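# What the Bed Collects

When Maricel Barredo moved into the old Tolentino house in July, she promised herself that the bed would be only for sleeping. The promise lasted 5 days. After this, the bed became what it is in most homes I know: the biggest table in the house.

The house was built in 1925, and the people of that time did not own so many things. The bedroom has one closet, very narrow, and a window seat where the lid does not open anymore. So the things go on the comforter. Maricel sorts them there before they travel to their places, and some of them never travel.

"I am not messy," she told me. "I am in the middle of something." She has been in the middle of it for 2 months.

Her neighbor Phyllis Bloxham is 71 and has strong opinions on this subject. She makes her bed before seven in the morning and puts nothing on it until night - not a sweater, not a book. Phyllis grew up sharing a bed with her sister, and the rule in that family was that whatever lay on the cover at bedtime belonged to the one who found it. She lost a good hairbrush in this way and still talks about it.

I am more on Maricel's side. A bed is soft, it is at a good height, and you can walk around three sides of it. A striped comforter helps also. On Maricel's, with its wide bands of purple, light blue, white and lime green, a few boxes and small things look almost cheerful, where on a plain white cover they would look like work.

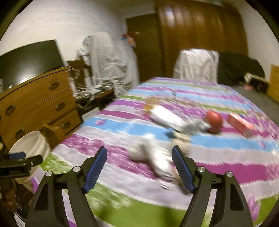 Her method, when she follows it, is simple. Boxes go first, as they take the most room. Cords are wound and put in a drawer. Soft things wait for the end, and they are the ones that stay overnight on the second pillow.

Phyllis has offered to come and help one morning. Maricel said yes, but after ten, and only if she brings coffee.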